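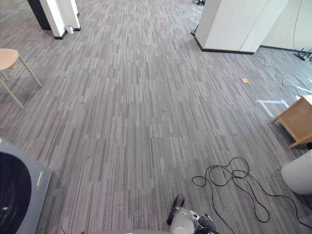 How many examples does a robot need before it can pick something up off the floor by itself?

More than you'd like, and the number matters less than how different they are from each other. We had 2,701 recorded tries at the end of April and the thing still fell apart if you moved the target a foot to the left.

OK so a few people asked what I do all day, so here's a thread. I collect training examples for Hokix, our floor pickup project. Small stuff on the ground, robot goes over, grabs it, drops it in a bin. Sounds like an afternoon of work. Ha.

One example = one full try from start to finish. I drive the robot by hand, it records what the camera sees and what the arm does, and later the model (we call it Pinto) learns to copy me. Which means it also learns my bad habits!!

Biggest bad habit so far: I always came in from the right. Didn't notice for weeks. Pinto would swing way out to the right every single time, even with a chair parked there. So now I roll a die before each try and the die tells me which side to start from. Very high tech.

Second thing, and this one hurt. I used to tidy up before recording. Clear the floor, push the furniture back, coil everything nicely. Lovely clean data. Then we tried the model in an actual office and it had no clue what to do about a cable.

So I stopped tidying. Cables can stay where they land. Scraps of paper too. A striped carpet is great for this, by the way - a thin black cord on gray stripes is hard for a camera and I want hard.

Cables deserve their own post. Pinto's first idea about cables was that they were all things to pick up. Its second idea, after I added a bunch of tries where I drove past them, was that nothing long and thin was ever worth touching. Goodbye, pens. Goodbye, drinking straws.

The fix was boring: record both in the same session. Pen next to a cord, pick up the pen, leave the cord. Cord by itself, leave it. Straw by itself, pick it up. I did 212 of those in one stretch and my thumbs have not forgiven me.

Tape is handy too. We put marks down so we can start from the same places when we want to compare two versions of the model. The catch is that the model can see the tape. If every good grab happens near a mark, guess what it starts looking for. So plenty of tries happen nowhere near any tape, and every so often we pull it all up and put it down somewhere else.

Somebody's going to ask, so: do I keep the failed tries? I do now. I used to delete them out of pure embarrassment. But a miss followed by a second grab that works is gold, it's the only way the model ever sees what recovering looks like. A miss where I just gave up goes in a separate folder.

Labeling is the part I'd happily hand to someone else. Each try gets a short line in plain words, like "pick up the paper by the column." We use a tool called Ralta for it. It's fine. It logs me out if I go make coffee, and I make a lot of coffee.

Also please write your labels the way a person would say them. I once had 12 in a row that said "retrieve item from floor region." Then a visitor told the robot "grab that bit of paper" and it just sat there. Fair enough, robot.

My rule for a good session these days is two changes per batch. Move some furniture and swap the objects, or change the lights and change the starting spot. If I change everything at once and the model gets worse, I can't tell what did it.

Next up is Nadov, which is the same job with a different gripper. I'm hoping we can reuse at least the camera side of the old recordings. The arm side, I'm not so sure. Will report back once I've got a first batch in.

If you collect this kind of data too, tell me how you deal with shiny objects. Foil wrappers are ruining my life.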